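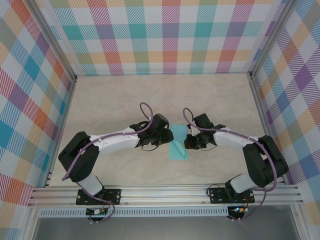

Kavinda Cassim says a folded cloth is a clean cloth, and that anyone who leaves one lying flat on the table hasn't finished the job. Lots of grown-ups talk like that. Should you believe them?

Home | Big Questions | Try It | Grown-Ups

Filed under: Things We're Told Indoors

DOES FOLDING A CLOTH DO ANYTHING?

Start with the word "clean." Folding moves cloth around. It can't move dirt out of it. If there is jam on the cloth and you fold it, you have jam on the inside, where it's harder to see. So the first half of that claim looks shaky to me.

What about the neat line down the middle? That line is called a crease. Cloth is made of threads, and threads are made of tiny fibers. When you press a fold, the fibers on the bend get squashed and some of them stay that way for a while. Cotton holds a crease pretty well. Many stretchy cloths don't, so blaming yourself for a floppy fold may be unfair.

A crease can be useful. A turquoise cloth with a paler line across it gives your eyes something to aim for the next time you fold. But I'm not sold on the idea that there is one correct way. Some people fold in half and in half again, which makes 4 layers. Some fold in thirds. Some roll. I have heard all of them called "the proper way," usually by the person doing it.

There is one thing folding really does change, and you can test it.

TRY IT

Get two dish towels that match. Wet them both and wring them out as evenly as you can. Lay one flat on a tray and fold the other into a small square beside it. Leave them until after supper and feel both, including the middle of the square.

I expect the folded one to be damper. Water leaves cloth by drifting off into the air, and the inside layers don't touch much air. Don't take my word for it, though. If yours comes out the other way, check whether one towel was wetter to begin with, then do it over.

So is an unfolded cloth an unfinished job? If it's dry and you need the drawer space, fold it. If it's wet, spread it out, even if somebody sighs at you.

Tomoyo Kinoshita wrote to ask if ironing counts as folding. I don't think it does, but I'd like to see her reasons.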